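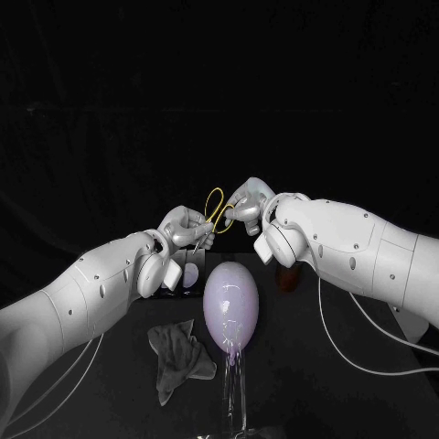
28 Feb 2023

My daughter changed her school in December, in the middle of the year, and several parents have asked me how it went. I answer all of them in one place.

The old school in Sasthorpe had 192 pupils in her year alone. She was quiet there, and the teachers liked her for being quiet. Her marks went down slowly and I noticed it late, I must admit this. When I asked for a meeting I got ten minutes and a leaflet.

The new one, Stileck, is a small boarding school for girls, with 77 of them in all ages together. I was against boarding for a long time. Where I grew up, a child was sent away only when she did something bad, and my mother still believes this is the case. She asks me on the telephone what the girl has done.

The first three weeks were hard. She rang every evening and cried on most of them. Her house tutor, Brunello Leone, asked me not to drive there at once but to wait until the first free weekend, and I waited, though I was not polite to him about it. Then the calls became shorter. One evening she did not ring at all - I sat with the telephone until eleven.

What is better: she is in a maths group of nine girls, she sleeps well, and she argues with me again. What is not better: the food, the laundry, and the train, where a return ticket costs me more than 50 pounds. Also her reading is still behind, and they told me this clearly in the first report, which I respect.

If you are thinking about such a change, ask to visit on an ordinary day and not on the open day. Ask how many girls left last year and where they went. Ask who is awake at night. At one school which I will not name, they could not answer the last question, and I took my coat.

She comes home for the holiday next week. I have to buy a new mattress before then.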